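Todard Course in Robot Cells
Handout for Unit 4: Setting Up and Looking After the Simulated Arm Cell
Bring this with you to the lab. It replaces the older sheet.

Welcome to my favorite unit! Up to now we have talked about arms in general, and now you get one arm, one bench and a gripper, all inside the simulator, and your job for the whole unit is to keep that single cell healthy. I know some of you were hoping to go straight to the metal. You will get there, and you'll get there faster with these habits already in your hands, I promise.

The cell is called Quinlan in the file tree. Make your own copy before you touch anything. Please don't work in the shared one (it happened last term and we lost an afternoon of everybody's joint settings).

Opening the cell

Start the simulator with the physics paused. Load the room first, then the bench, then the arm, then the gripper, then the loose objects. If you load the loose objects before the bench has its collision shape, they drop straight through to the floor and keep going, which is funny once.

When everything is in, look at the base of the arm. The base has to sit on the bench top with no gap and no overlap. An overlap of even a hair makes the solver push the two apart on the first step, and you get an arm that shivers all the time for no reason you can find. Zoom in close and look along the surface. If you see the bench color through the bottom of the base, lift it. If you see daylight, lower it. Then lock it with a fixed joint. A base that has only been placed and never fixed will hold up fine until the first fast move.

Home pose next. Type the joint values from the Quinlan home file and save them as your own home. Run home, move the arm anywhere, run home again, and compare the readings. They should match to the last digit you can see, since there is no wear in a simulator. If they don't match, your controller gains are too soft or gravity compensation is off. Check gravity compensation first.

The gripper

The gripper comes in as a separate model and hangs off the last link of the arm. Three things go wrong with it again and again:

The mount frame is rotated. The fingers open in the wrong direction relative to the wrist, and every grasp you plan comes in sideways. Fix the rotation at the mount and leave the grasp planner alone.

The finger joints aren't coupled. A parallel gripper should close evenly from both sides. If one side does all the work, look for the mimic setting on the second finger joint.

The friction is left at the default. Whatever you pick up slides out slowly, like soap. Set it on the finger pads and on the object too, because the engine we use combines the two values.

After any change to the gripper, run the open and close cycle 14 times with nothing in the fingers and watch the log. Why 14? It's simply the length of our test script, and it's long enough for a bad coupling to drift where you can see it.

Objects and what they rest on

I love this part. The room is a jumble on purpose, and the loose objects get shuffled every time the cell is reset, so your arm has to cope with whatever surface they land on. A tidy gray table teaches you very little about clearance. In Quinlan the black bowl can end up on the lid of a toilet tank, the apple held just above it, with the arm reaching over from its dark tabletop, and then you really have to think about where the wrist is going to pass and how much room the fingers need beside the rim of the bowl.

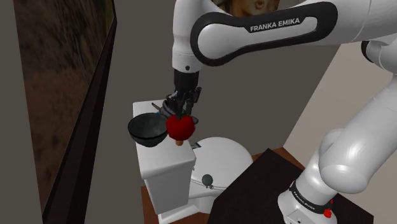 Perar asked whether it wouldn't be wiser to tune the grip on a plain block first and bring in the round objects later, when the numbers are already good. A fair question, and it comes up every year! My answer is yes for friction and no for grip force. A block gives you flat contact over the whole pad, so it's great for seeing whether the friction value does anything at all. Force is another matter. A block will forgive far too much of it, and then you carry that number over to a lumpy round thing, the contact shrinks to a few points, and the object squirts out or starts to buzz. So do friction on the block, then switch to the apple and begin the force from low again.

Tuning the grip, step by step

Set the grip force to the lowest value in the Quinlan settings file. Close on the apple. Lift it a hand's width and hold it there for 4 seconds of simulated time. If it slips, go up one notch and try again. Stop at the first value that holds, then add 2 notches as your margin, and write that number in your log.

Watch the contact view while you do this (the little arrows at the finger pads). Steady arrows are good. Arrows that flicker on and off mean the time step is too long for the stiffness you've chosen. Cut the time step in half before you touch the stiffness. I get very excited about the contact view and I'm not sorry, it is the best window into what a grasp is doing that you will ever have, and on a real arm you don't get it.

Then practice the put-down. Come in slowly, let the object meet the surface, open the fingers, wait, and only then go up. Students love to open and lift in one motion. The object gets dragged by whichever finger is late and you spend the evening blaming the planner.

Keeping the cell healthy

At the start of every session:
Run home and compare readings.
Check the fixed joint under the base.
Open and close the gripper once and read both finger positions.
Reset the loose objects and step the physics slowly until they settle.
Look at the warnings in the log, including the yellow ones.

At the end of every session, save with the arm at home and the gripper open and empty. A file saved in the middle of a grasp often reloads with the fingers slightly inside the object, and the first step throws it across the room.

Once a month (the next one is February) I update the arm model for everybody. After an update, redo the home check and the gripper cycle from scratch, even if nothing looks different. Joint limits change quietly.

When it breaks

Arm shivers at rest: base overlap, then time step, then gains.
Arm sags: gravity compensation, then the mass of the gripper. A gripper with zero mass entered is a classic.
Arm stops short of the target: read the joint limits before you suspect the planner.
Object sinks into a surface: the collision shape is missing, or simpler than the shape you see. Turn on the collision view and compare.
Everything is slow: somebody left a detailed mesh as a collision shape. Swap it for a simple hull.

Change one thing, run, write it down. Then change the next.

To hand in

Your copy of the cell, your log, and 2 short screen recordings, one with a clean pick and put-down and one with a failure you caused on purpose and then repaired. Say what you changed and what you expected to happen. I really do enjoy the failure recordings, so be bold with those! Put everything in the Irnine folder under your group number. The lab machines are on until 9 in the evening.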